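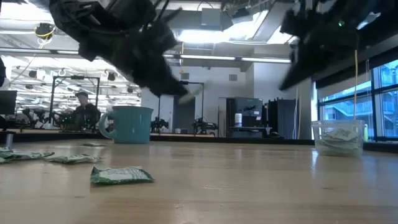 Gruluva Candles is moving to a bigger shop

If you have ever tried to squeeze into the little Gruluva storefront on a busy afternoon, you will be glad to hear they are moving. The candle makers have outgrown the place they opened nine years ago, and from October 1, 2020 you'll find them in the old shoe repair building on Ham Street, two doors up from the bakery. It has a proper back room for pouring, a wide front window and (hooray!) somewhere to park.

For anyone new to town, Gruluva began at a kitchen stove, with one family melting beeswax after the children were in bed and giving the results away to neighbors, teachers, and the mail carrier. Somebody talked them into a table at the June street fair, they sold out before lunch, and they went home and poured more that same night. The recipe came over from a grandmother who made candles for her village church, and the family still uses her way of dipping the tall tapers, which takes the better part of a day and can't be hurried. The plain honey-colored ones remain the best sellers, though I have a soft spot for the cedar and orange, which my whole front hall smells of as I write this.
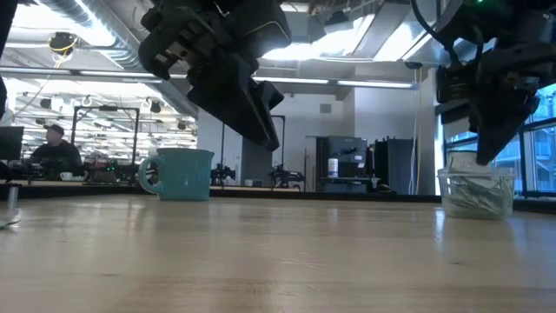
The new shop will also let them do something customers have been asking about for years, and that's take back empties. Bring in a clean Gruluva jar and they'll refill it for less than the price of a new candle, in whatever scent is being poured that week. They're willing to try other things too, as long as the piece is sturdy and can take the heat, so have a look through your cupboards. A teal ceramic mug with a round handle and a rim that flares out a little, like the one on the table, would make a lovely candle for a desk or a bathroom shelf, and so would the sugar bowl that lost its lid. Glass with a crack in it is a no, and so is anything very thin.

The family sold 897 candles last winter out of a room hardly bigger than a pantry, and they are hoping to do a good deal better this time, partly with the help of Unora, the soap maker from across the river, who will have a shelf by the register. Unora's oatmeal bars have been hard to find since the summer market closed, so that's good news for those of us who have been rationing our last one - I'm down to a sliver.

The first 100 customers through the door will get a small taper to take home. Hours will be the same as before, and the phone number isn't changing either. If you ordered through the old shop and haven't picked up yet, your box is moving with them, so just give your name at the new counter. Parking is behind the building, and the entrance to the lot is on the bakery side.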